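Beltlow Gripper Kit Review: Progress Report for June
Prepared for the Lorkholm Fund by Veerle Prins

The review of the Beltlow two-finger kit, supplied by Goossens, remains within the approved scope. Bench work in June covered drink bottles with screw caps. Of 79 grasp attempts, 75 were completed without a drop or a slip. The remaining four were stopped by the operator when a finger met the bottle shoulder, and the approach height has been lowered to correct this.

Installation took longer than the supplier's guide suggests. Storkutard staff rewrote the mounting instructions and will submit them with the final report. The loan agreement covers 336 operating hours, of which 40 remain. 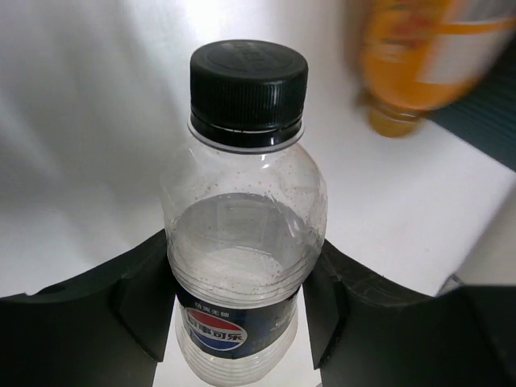 Can the kit be serviced on site?
Finger replacement and calibration can be done by trained staff with standard hand tools. Motor faults require return of the unit to Goossens.

The next work period will address cartons and soft pouches. No change to the budget is requested.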